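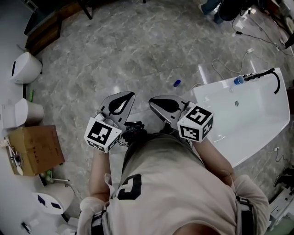

Hand-held gripper work in the bathroom fixtures area, Mostport.

Safety and Reliability Technician (Handheld Data Collection)
Wallano Robotics, Mostport site
Full time, fixed term with possibility of extension

Wallano Robotics is recruiting a Safety and Reliability Technician to join the team that records manual tasks with paired hand-held grippers. The recordings are used to train the Ghauri household robot, which is being developed for cleaning and light maintenance in bathrooms and kitchens.

Background to the position

In February, work in the bathroom fixtures area was suspended after an operator caught a foot in a loose power cable and fell against the rim of a bathtub. The operator received treatment for a bruised wrist and returned to regular duties. The internal review that followed found that cables had been run across a tiled walkway, that the area had been rearranged without a new floor check, and that two earlier reports of the same hazard had been closed without action.

The review also brought to light a fault in the equipment. When the cable to the unit mounted between the grippers was pulled, the connector could lose contact briefly and reconnect without giving any warning. Recordings made after such an interruption had a timing error between the left and right grippers. A total of 370 recordings were withdrawn from the training set. Some had already been used in a trial at our Andoddale site, where the Ghauri robot closed one gripper too early and dropped the object it was holding. There were no injuries in the trial.

Collection has resumed under interim rules. The successful candidate will be responsible for replacing those rules with permanent procedures and for seeing that they are followed.

Duties

Inspect each collection area before the start of work and after any change of layout, with attention to cables, plugs, hoses and small items left on the floor.

Plan and maintain cable routes, including covers and overhead runs where the work allows them.

Test gripper assemblies, finger pads, marker cubes and connectors at set intervals, and remove defective units from service.

Finish the investigation of the connector fault together with the hardware group, and test proposed repairs under realistic pulling and twisting loads.

Review recordings for lost contact and timing errors, and decide whether they may be released.

Receive hazard reports from operators, record the action taken, and reply to the person who made the report before it is closed.

Instruct new operators in safe movement while holding a gripper in each hand. An operator's view of the floor is often limited during a task, and neither hand is free to break a fall.

The technician has authority to stop work in any area. A stop may be lifted only by the technician or by the site safety office.

Requirements

Applicants must have a technical certificate or degree in electronics, mechatronics or a related field, or equivalent work experience. Experience with equipment testing, fault finding and written incident reports is required. Applicants should be able to solder and to replace small connectors, and should be comfortable reading log files. Knowledge of workplace electrical safety, especially in rooms with plumbing fixtures, is an advantage. Programming experience is welcome but will not be used as a basis for selection.

The position involves standing, kneeling on hard floors and lifting up to 34 pounds. Applicants who need an adjustment to any of these tasks are invited to say so at any stage, and the request will not affect the assessment of the application.

Conditions

The post is based at Mostport, with occasional travel to Andoddale. Travel is expected to take up around 50 working hours a year and is paid as working time. Safety footwear and knee protection are provided. Salary is set according to the Wallano technical scale and depends on experience.

How to apply

Please send a resume and a cover letter of no more than 2 pages to the recruitment office at the Mostport site. The letter should describe a fault or unsafe condition you have dealt with, how it was found, and what was changed as a result. Confidential details of a former employer should be left out.

Selected applicants will be invited to an interview and a paid practical exercise, in which they will inspect a work area and prepare a short written report. The review summary will be sent to all applicants invited to interview.

Applications will be considered as they are received until the position is filled.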